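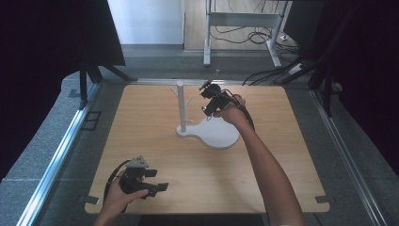 Seasonal Host, Praritz Guesthouse

Praritz is a 14-room guesthouse on the Maine coast, a short walk from the harbor and the ferry dock. We are hiring one host for the fall season. The job starts in October and runs through the last weekend before we close for winter. Most of our guests are families and couples on two- or three-night stays, and many of them have driven a long way to get here.

You would report to Fiona Pollock, who manages the house, and share shifts with Ashton Goodwin at the front desk.

What the work involves

Checking guests in and out, answering the phone and replying to email. Setting out breakfast from 6:30 and clearing it by 10. Giving directions – to the lighthouse trail, the ferry, the places that still serve dinner after Columbus Day. Keeping the sitting room and porch in order. Some light laundry on days when the housekeepers are short.

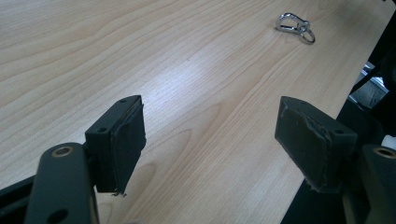

The desk is busiest between three and six in the afternoon, when the day's arrivals come in. Mornings are steady on weekends and slow midweek. Expect to be on your feet for much of an eight-hour shift, and to carry bags up one flight of stairs. The house has no elevator.

Hours and pay

Five shifts a week, including both weekend days. Pay is $1,168 per week before taxes. Hosts who stay through closing weekend get a bonus of $2,000 with the last paycheck. A room in the staff cottage is available for $100 a week, utilities included. The cottage has a shared kitchen and bath, and parking for one car per person. No pets, please.

What we are looking for

At least one season in a hotel, inn, campground or restaurant
A valid driver's license
Comfort with a booking system (we use Flemoro and will train you)
Clear spoken and written English; French is useful, as we get a lot of visitors from Quebec

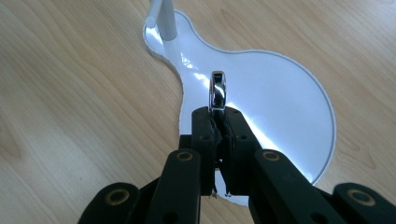 Two references, at least one from a past supervisor

How to apply

Send a resume and a short note with the dates you can work to Albane Lacroix at the guesthouse office, or drop them off at the front desk. Please say in the note whether you would need the cottage room. Applications close Aug 30, 2026. Interviews are by phone first, then in person if you live within driving distance – video is fine otherwise. We will reply to everyone who applies.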